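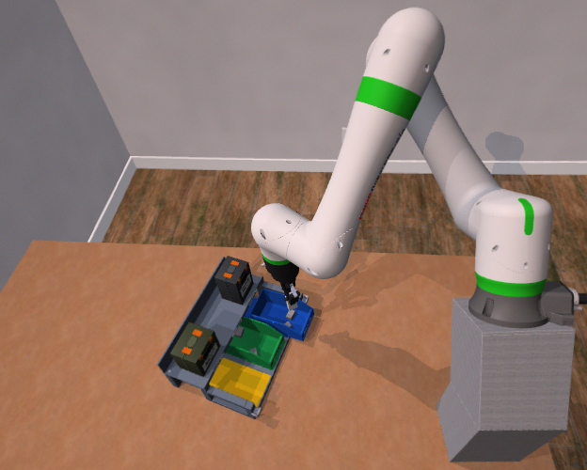
Visit to the open day at Grirholm, Oltilthorpe
04/05/2023

I had wanted to see the Grirholm laboratory for a long time, and this spring they opened the doors to people from outside. From our company we were three persons. We took the early train to Oltilthorpe and walked from the station, which I do not recommend with a heavy bag. The street goes up the hill all the way, and the entrance is on the back side of the building, behind the bicycle parking.

After coffee there was a short welcome and then we were divided into groups. My group was led by Bogdan Lungu, who is responsible for the teaching part of the project. In our factory we program robots with fixed positions, so I was curious about this part more than the others. The project has the name Nseir. The idea is that a person performs a task with the robot many times, by remote control, and the recordings are used afterward for training. They do this first with a simulated robot on the screen, and only later with the real one in the next hall.

The task we could try is simple to explain. There are gray blocks in open bins, and the operator must take a block with the gripper, lift it over the wall of the bin, and put it in another bin. The bins are blue, green and yellow and they stand close together in a gray tray, together with two dark boxes which are not touched in this exercise. I thought it would take me one minute. In the first attempt I closed the fingers beside the block, and in the second I pushed the block into the corner, where I could not get it out anymore.

The control is a small arm on the desk, which they call Flesimetti. You hold it by the end and the robot on the screen follows your hand. A lever under the index finger closes the gripper. Mr. Lungu told us to move slower than we think is necessary, and to stop for a moment above the block before going down. He also said that a recording with a small correction in it is welcome, but a recording where the operator is lost and searches in every direction is deleted. Mine were deleted, I believe.

What surprised me was how difficult it is to judge the depth. From the side view I was sure that the gripper was low enough, and then I changed to the view from the gripper and saw that I was still far above. The regular operators look at both views all the time. A young woman at the next desk did it without any visible effort, while she was talking with a visitor about the canteen.

The block must also be turned in the right way between the fingers. When it lies diagonally in the bin, you have to rotate the wrist before you go down, and the wrist of the robot does not end its rotation where your own wrist ends. I had to let go, take a new hold and start again. My colleague plays a lot of computer games and he was much better than me at this.
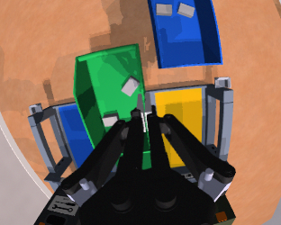
How many recordings are needed before the robot can do the task alone?

For this task they began with 300 recordings, and the result was not good enough when the blocks were close to the wall of a bin. At the time of our visit they had 1159, and the blocks near the wall were still the weak point, but less than before. Mr. Lungu did not want to promise a number for other tasks.

I asked also if it would not be easier to push the robot by hand, as we do sometimes at home when we set a new position. He answered that they tried it with the real arm. It works well for slow movements in free space, but the person stands in the way of the side camera and leans on the arm without noticing. For the simulated one there is of course nothing to push.

Lunch was soup and sandwiches in the corridor, and it was quite crowded. In the afternoon there were two talks. The first was about the storage of the data and I could not follow everything. The second was about how they choose the operators. A new operator practices nearly 4 hours before the recordings are kept, and after that there is a pause in every hour, as the hand gets tired from the lever. I can confirm this, my finger was stiff in the train.

We could not see the real robot moving, as the hall was closed for a repair of the floor. They plan a second open day in November and the hall should be ready then. Registration is by e-mail to the laboratory, and the places for the hands-on part are given in the order of arrival at the desk in the morning, so come early if you want to try it.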